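Carton flow rack

A carton flow rack, also called a gravity flow rack or live storage rack, is a form of shelving in which bins or cartons move from the loading side to the picking side under their own weight. It is used in parts stores, assembly areas and small-order warehouses.

The frame consists of perforated metal uprights joined by horizontal brackets. The holes are punched at a fixed pitch, commonly 50 mm, so that a tier can be raised, lowered or tilted by moving its bolts. Each tier carries lanes of small plastic wheels set in a channel. A light bin normally needs at least 2 lanes beneath it; wider bins take three.

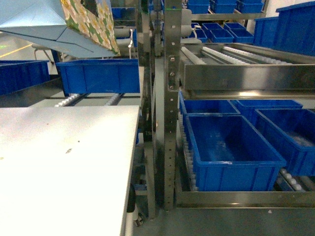
Slope is set according to the weight and base of the container. Ribbed or flexible bases roll poorly and call for a steeper angle, while heavy bins on a steep lane may strike the front stop hard enough to spill their contents. Brake rollers are fitted in longer lanes.

Stock leaves in the order in which it was loaded. Empty bins are usually sent back on a separate return tier sloping the other way.

The Galstead parts store, fitted out by Niltton, has 118 lanes on the picking side. Racks of the Vonlow pattern use a tray front in place of separate lane stops.

See also: Pallet flow; Kanban; Shelving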